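Vestbridge Wrestling Archive, one year membership: my review

I have been a paying member of the Vestbridge Wrestling Archive since December, and I think it is now enough time to write something fair. I watch wrestling since I was a child, first on old tapes from my cousin, later on anything that I could find. English is my second language, so please excuse me if some sentence sounds strange.

The archive is a streaming site for small promotions, the ones that ran in sports halls and school gyms and never had a television deal. You pay 40 dollars for one year. There is also a monthly plan, but after a few months it costs more, and the content is the same.

What do you get for this money? When I joined, there were 67 complete shows from Kirkside Pro, and this was the reason why I signed up. Kirkside is for me the best small promotion of its time. The tag team matches are fast, the crowd is close to the ring, and the commentators know when to be silent. Before, I had only bad copies where the sound came later than the picture. The versions on Vestbridge are clean. You can hear the boots on the mat, and also one man in the third row who shouts the same word during the whole main event of the spring show.

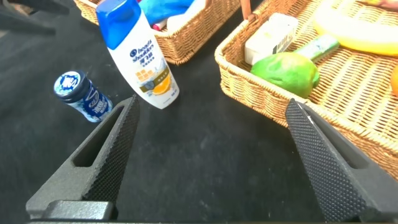
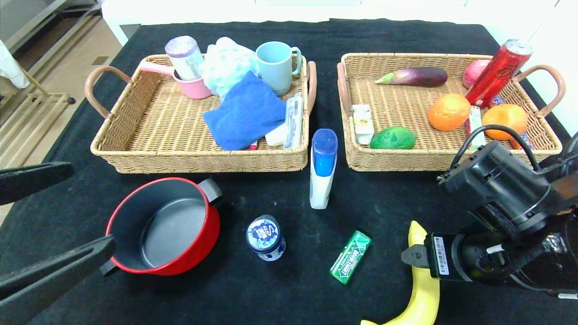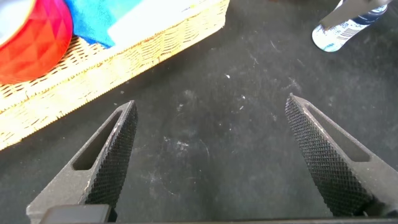

The second big collection is from Tindau, and here my opinion is more mixed. The matches are good, especially the long submission matches, but many shows are not complete. Sometimes the opening match is missing, sometimes the last interview. The site writes "full event" on the page anyway. I sent a message to support and received a polite answer after two days. They changed the label on the show I asked for, but not on the others.

The search needs work. If you type the name of a title, you get every show where this title was mentioned, even when it was not defended. There is no filter for match type. I wanted to see only cage matches and finally I made my own list in a notebook. It has 20 entries now, and I am sure I missed a few.

The player is simple and I like it. It remembers where you stopped. On my phone it works well, on my old television the app closes itself if I go back to the menu too quickly. Subtitles exist only for the interviews, and they are made by hand, with correct names of the moves. For a person like me this is a great help, because some wrestlers speak very fast when they are angry.

Members also get the podcast, where the hosts watch one old show from beginning to end and talk over it. I listened to the Vanags Cup episodes on my way to work. They are long, and the first ten minutes are always about food, but after this you learn a lot about how the tournament was booked and why the final was changed. The Cup itself is on the site too, in two parts, and I would start with the second night.

Around 200 people write in the members' forum, and it is a friendly place. Spoilers are hidden, which I appreciate very much when a show is new for me.

Good: picture and sound of the Kirkside shows, hand-made subtitles, fair price for the year.
Less good: weak search, cut Tindau shows, television app.

I give it four stars out of five. I already paid for the second year, and I hope they will add the missing Tindau openings before it ends.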